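Notes for talk: folding blue shirts on a covered table
November, by the Lockyer laundry desk

Start with the table. Ours has a cloth over it, and I leave the wrinkles in. Say that a shirt needs its full width clear before you lay a sleeve back. Mention the Fliritz handout, page 16. Pause, then show the set.

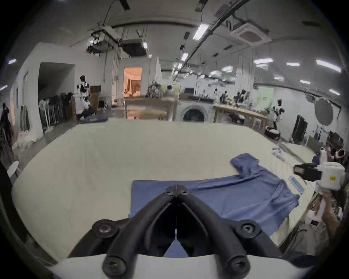
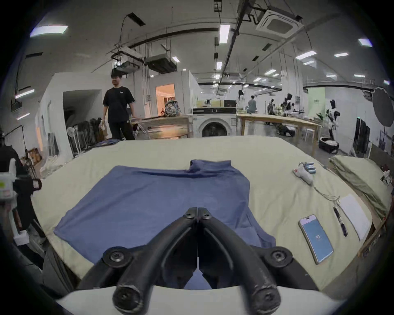
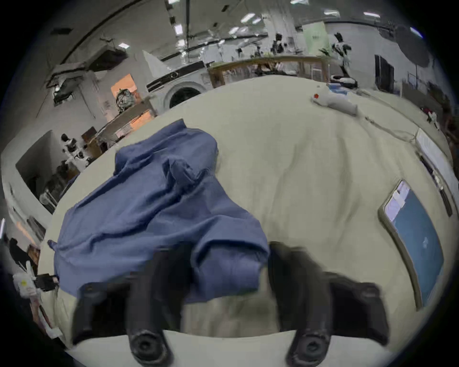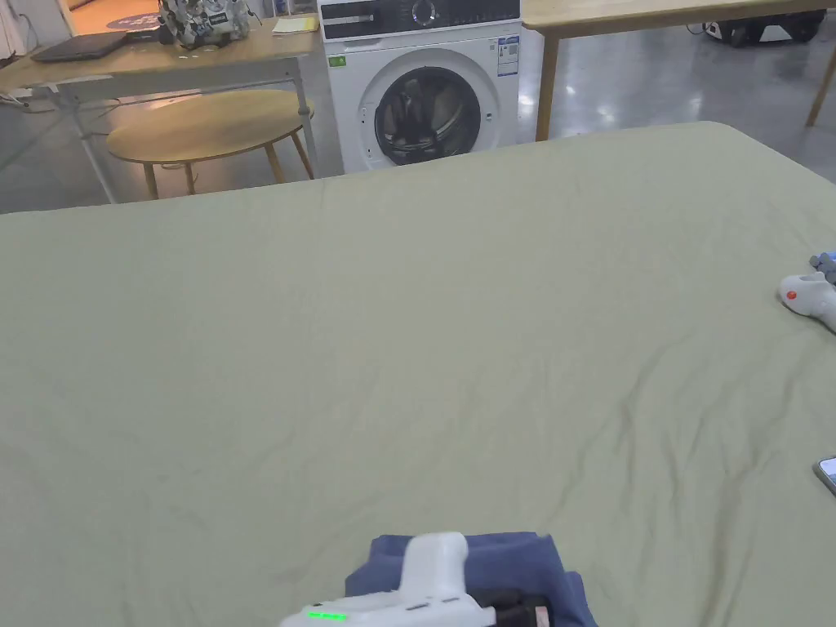 Blue cloth on the table, spread out or bunched up.

Go back to the first one for the sleeve. Second one: collar up, lower right corner still rumpled. Ask the room which edge they would straighten first. Allow 3 minutes. Then on to collars and storage.

Contact: Lockyer laundry desk, room 200 | © Kokomham | Back to top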